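Folding and Storing Household Clothes and Bedding: Project Report

Submitted August 29, 2023
Supervisor: Beverley Sugden

1. Aim

The aim of the project was to write a short set of folding instructions for a mixed load of clean washing and to find out which items take up the most room once they are put away. The work was done for the Home and Textiles unit. I chose the subject after the shelf in the shared house stopped holding what it used to hold, although no new clothes had been bought.

The report covers the surface used, the method for each kind of item, the results and what I would change.

2. Working surface

Folding needs a flat surface at least as wide as the item when it is opened out. A bed is the usual choice at home, but it gives under the hands and the edges do not stay straight. A wooden surface was used for the clothes. Fabric slides on wood, so it is easy to turn a garment without picking it up, and it is easy to see when an edge is out of line.

Finished items were kept to the left, one on top of another, so that the middle stayed free for the next one.

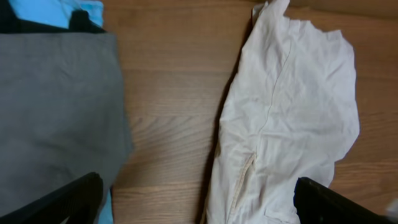
Figure 1. Grey fabric folded flat, with light blue fabric showing at the top and at the lower edge.

The grey item is matt and has a fine weave. It held a straight fold without being pressed. The light blue tended to creep out from under it, and I put this down to the two pieces being folded to different widths. In the instructions I therefore ask for all items in one pile to be folded to the width of the shelf first and to length second.

3. Method for shorts

Shorts were harder than expected. They are short enough that people fold them once and leave it at that, and the result is thick at the waistband and thin at the hems. A pile of these leans. The steps I settled on are:

Lay the shorts out flat with the waistband to one side and the legs pointing away from it.
Smooth from the waistband towards the hems with the flat of the hand.
Bring one leg over the other and line up the hems.
Fold the waistband down to the hems, then fold once more if the shelf is shallow.

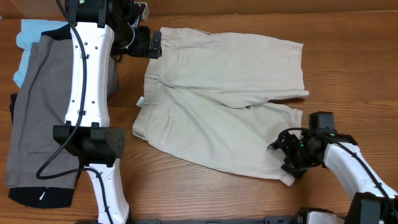 The second step is the one most likely to be skipped. Two housemates tried the first draft of the instructions and both went straight from laying out to folding. Their shorts came out with a ridge down the middle where the lower leg had been left crumpled. I moved the smoothing step on to its own line after that and made the wording shorter.

Khaki cotton keeps a crease well — this helps if the crease is in the right place and is a nuisance if it is not. Pockets also need attention. A pocket lining that has twisted in the wash makes a lump that no amount of folding will hide, so it should be pushed flat from the inside before the legs are brought together.

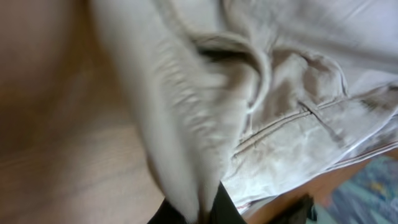
Thick seams and belt loops are the other cause of bulk. Where two seams meet in a fold the cloth will not lie down, and moving the fold by a finger's width is usually enough. This was added as a note under the steps, as it depends on the cut of the shorts.

4. Bedding

Bedding was kept separate from the clothes. White covers in particular should not be put down on a surface that has just been used for dark items, as they pick up lint. The creases in a cover run in every direction after washing, and shaking it out by two corners removes more of them than smoothing does. Quilted or stitched covers should be folded along a seam line where possible.

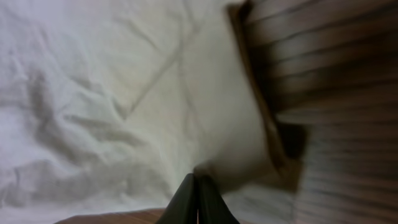 5. Results

The shelf was filled twice, first with items folded as they had been before the project and then with the same items folded to the instructions. The second filling left 7 cm of free height. Most of the gain came from the shorts. Bedding made little difference, as its bulk is in the filling.

6. What I would change

I would test the instructions on more people. I would also include shirts, which were left out for lack of time, and cut a card guide to the width of the shelf so that the first fold did not have to be judged by eye.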